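Budget notes, November 16, 2025

The grippers are the cheap part of this. I didn't believe that when I started the spreadsheet in January, but pads, screws and spare linkages now take up more rows than the devices do. I have 8 hand-held units on the plan and a line for 60 pairs of pads, which should last about a year if Prastex holds its price.

Small packaged things are where most of our hours go. Squeeze tubes, little boxes, wrapped packets in a bowl. 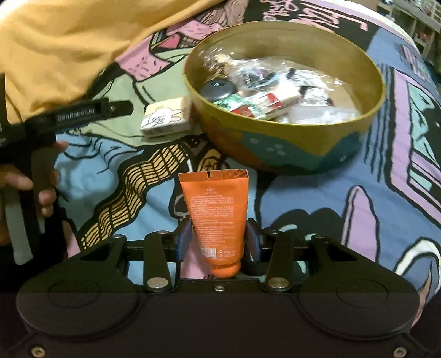
Janka Kollár wrote back that I should cut the order to four units and put the difference into pads, and that a 36 month service contract is money thrown away on something you can fix with a screwdriver. She may be right about the contract. I've asked Pliven for a quote without it.

I'm keeping the eight. Two people working at the same table need one each, and I want spares on the shelf.

Still open: shipping, a second charger, and whether Deák takes orders under 100 pieces.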